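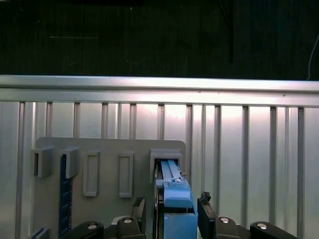
Wall panels and rail at Wurkside.

Joining the crew list – your questions

Hi, I'm Emiko Morikawa and I look after recruitment for Wurkside. I get the same handful of questions every week, so I've put my replies on one page. Last updated 3/18/18.

Do I need my own rope access kit?
No, we issue harness, helmet and ropes. Bring your own boots though, and make sure they're broken in! I've seen some dreadful blisters.

How long are the trips?
Most are 3 weeks on and 3 off. The Vītola contract is 4 on, and it's a long drive to the port, so have a think before you tick that box.

What do you pay for travel?
Up to £820 a trip, against receipts. Send them to Rory Cowie in accounts (not to me, I'll only lose them).

My medical runs out in March. Can I still apply?
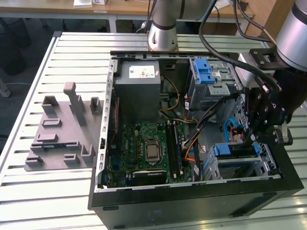
Yes, go ahead and apply, but I can't put you on a job until the new certificate is in. Book early – the clinics get very busy in spring and you may wait a while for a slot.

I've only worked onshore. Is that a problem?
Not at all. Indrek Šimkus came to us from bridge painting and he's now a supervisor. You'll need your sea survival course before you travel, and we pay half of it once you've done your first trip.

Why haven't I heard back?
We have over 3,000 people on the list, so please bear with me. If your phone number has changed, do tell me, as I ring people and don't tend to email.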